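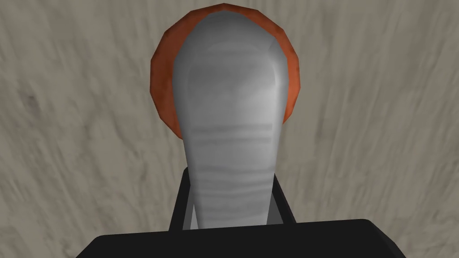 Figure 61. Simulated wrist view: gray part held at the stem between the fingers, orange disc behind it.

Recording a grasp by remote control

1. In Findar, open the simulated cell and select Teleoperate.
2. Set the speed limit to 100 mm/s.
3. Guide the gripper to the stem and close the fingers.
4. Press Record, then move to the target pose.

Note: Keep the fingers on the stem – the rounded head is not a grasp surface.

Caution: Error 204 stops recording. Restart from step 3.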